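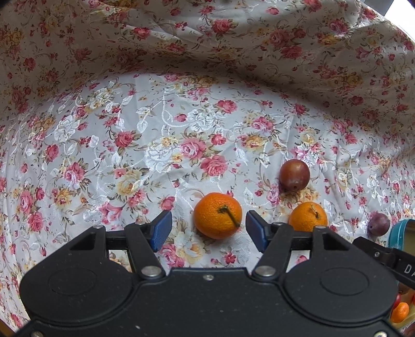 Blue pads either side of the first mandarin, with the left pivot bolt in view.

23 April 2021

Spent most of the day on the hand gripper, the older of the 2. Wenjie had written in the book that the fingers felt gritty on closing and that the left one lagged. I had a go with it first thing on the mandarins and plums and felt the same. The right finger comes in smoothly, the left hangs back and then catches up near the end of the travel.

Took it to the side bench and started with the easy things. Blew the dust out from behind the crossbar. Wiped the pads with a damp cloth, no soap, and let them dry. Soap leaves a film and the fruit slides, we learned that in December. The pads have a bit of life in them still. I have put them down for a change at the next service all the same, as the spares from Grarnon take 3 weeks to come and I don't want to be caught again.

Then the pivots. The left one at the base of the arm had been done up too tight, probably by me. Backed it off a quarter turn, worked the finger by hand, backed it off a touch more. Too loose and the tip wobbles sideways, so there is not much room between the two. Put a drop of light oil on each pivot and wiped off what came out. Jianhua prefers the dry lubricant but the tin was empty and I have added it to the Ustton order.

The small screws along the top were next. One turned when I put the driver on it, the others were firm. I took the loose one out, cleaned the thread, put on a spot of thread lock and did it up again. It wants leaving for a while before anybody uses it so I went for lunch.

After lunch I ran the closing test, 300 cycles, empty. Stopped every so often to feel the bodies of the arms for warmth. Cool all the way through. The gap reading came back to the same value at the end as at the start, within 2 tenths of a millimetre. Last month it was drifting by 5, so that is better. Wrote the figures in the book under Wenjie's note and signed it.

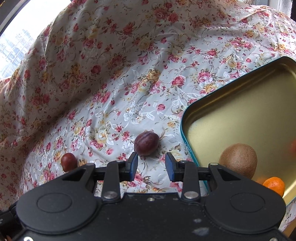

Does the zero need setting again after the pivots have been touched?
Set it every time, with the fingers fully closed and nothing between the pads, and then check it once more after the first few grips.

I wrote that out and stuck it inside the lid of the case, because Kaiwen asked me and then Hamdia asked me the same thing an hour later.

Did the zero twice myself. The first time the software (Hestska, the new version) kept the old value after I pressed save and I had to close it and open it again. Must tell Ginevra. She will want to know which build and I did not write it down. Check tomorrow.

The round brown nut is a good test piece for the left finger. It is hard and it rolls, so if one pad arrives before the other you know straight away. A mandarin gives a little and hides the fault. I will use nuts for the check after each service from now on and put that on the sheet.

To do: pads, dry lubricant, build number, a smaller driver that fits the top screws properly. The one in the drawer is worn and will chew the heads before long.

Finished at half past five. Gripper back in its case, battery on charge.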